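9 de junho de 2026
O dia em que o braço resolveu puxar o fio

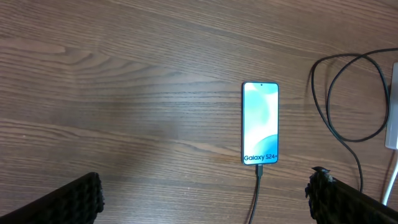

A mesa vista do punho, com o S24+ ligado no cabo e a garra aberta.

Cheguei em casa agora, tomei banho, comi pão com ovo em pé na cozinha e ainda estou com o barulho daquele motor na cabeça. Preciso escrever enquanto lembro direito, porque amanhã o Erick Simiyu vai querer tudo em ordem no relatório e eu sei que lá vou ter que escrever "evento de sobrecorrente" em vez de "levei um susto danado".

A tarefa era boba. Pegar o plugue preto embaixo do telefone, puxar reto, soltar o cabo na mesa. A gente vem treinando isso há semanas para a Villex e a manhã tinha sido uma beleza, 41 tentativas e eu já me achando (mandei até mensagem para a minha irmã, que respondeu com uma figurinha de sapo). Aí veio a tarde.

A garra desceu torta. Pouca coisa, uns graus no punho, e eu vi na tela e pensei: ah, ele corrige. Não corrigiu! Fechou no cabo, bem depois do plugue, e começou a puxar de lado. O telefone veio junto, girando na madeira, e o braço achando que estava tudo ótimo, porque para ele força no dedo quer dizer que pegou. O limite era para cortar em 9 newtons. Passou direto. Gritei "para, para" como se ele tivesse ouvido (não tem microfone, eu sei) e só depois bati no botão vermelho. O Erick disse que demorei seis segundos. Pareceu meia hora.

O botão funcionou, graças a Deus. O telefone parou com uma pontinha para fora da mesa, a tela acesa, linda, nem um risco. Já o plugue ficou meio frouxo, e esse cabo eu joguei fora na mesma hora, com etiqueta e tudo, para ninguém pescar da caixa depois.

Passamos o resto da tarde fuçando. Eu jurava que era a borracha do dedo direito, que está com uma rebarba feia no canto de cima e eu venho reclamando disso faz tempo. O Erick achou outra coisa: na atualização do controlador da Borkar o limite de força tinha voltado para o valor de fábrica, e a nossa configuração ficou lá, bonitinha, num arquivo que o sistema não lia mais. Ou seja, de manhã a gente também rodou sem limite, só que deu certo. Isso me gelou mais do que a tarde.

Não estou convencida de que a rebarba seja inocente, aliás. A força que passou é culpa do arquivo, beleza, mas e o punho torto? Pedi o par de dedos novo e deixei anotado no quadro.

Amanhã: conferir o limite com o dinamômetro antes de ligar qualquer coisa, ligar para a Borkar, e parar de confiar em "ele corrige". E comprar pão, que acabou.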